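Careers & Calls / Robotics / Safety and Good Practice

Call for participants: working group on good practice for small two-arm workcells

Dekar is looking for people to help write and test a good practice guide for small robot workcells of the benchtop kind, where two arms share one table and an operator works within reach of them. The guide is called Plurkent. A first draft was finished in May and has been read inside the company. It now needs readers and testers who did not write it.

The draft covers table layout, cable routing, loose parts, work with clear plastic and glass, shared space between arms, and what an operator should record at the start and end of a session. It does not cover industrial cells behind fencing, and it does not replace the safety standards that already apply at your site. 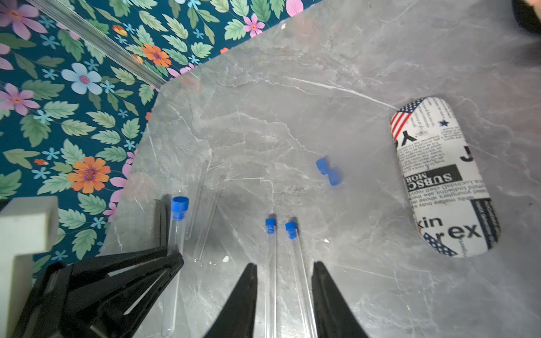 Most of the open questions are about small items. The draft says that caps, lids and fasteners should be listed before a session and accounted for after it, and that transparent parts should be checked by eye before an arm moves near them. Some of our readers think this is too strict for tube handling and cap work. Others want it extended to everything on the table, including objects that have no part in the task. We would like to settle this with people who run such sessions often.

What participants will do

- Read the draft (two chapters at a time) and send written comments.
- Try the checklists at their own bench, or at our site in Bendirar.
- Join a call every other week – up to 2 hours, with notes sent out afterward.
- Report any rule that could not be followed, and say what was done in its place. 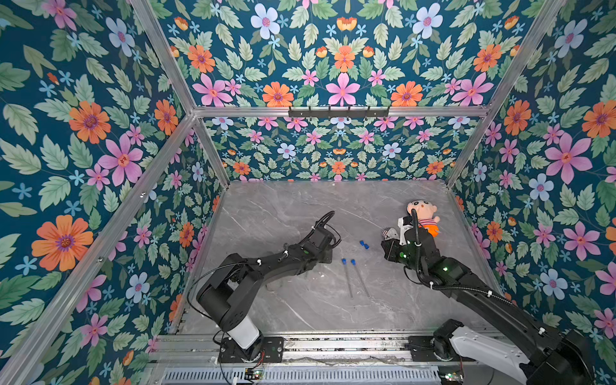
Two-arm workcell with capped tubes and loose caps on the table.

Who should apply

We want operators, technicians, lab staff and students who have worked hands-on with robot arms. A degree is not required. Experience with shared workspaces or cable management is useful. You should be able to write clear comments in English and be willing to disagree with the text – short, direct notes are fine.

Pay and terms

Participants receive $400 for the reading work and a further $496 if they complete the bench trials. Travel to Bendirar is booked and paid for by Dekar. Comments may be quoted in the final guide without names unless you ask to be credited. Anyone visiting the site must complete our safety briefing before entering the robot area.

How to apply

Send one page on your experience and the type of arm you have used to the Plurkent desk at Dekar, reference 1664. Please say whether you have a bench of your own and which chapters interest you most. Applications close on 27 September 2022. All applicants will get a reply.

14 shares | 3 comments

Related calls
Robot cell technician, Bendirar
Technical editor, checklists and work instructions
Zieliński bench safety course: places open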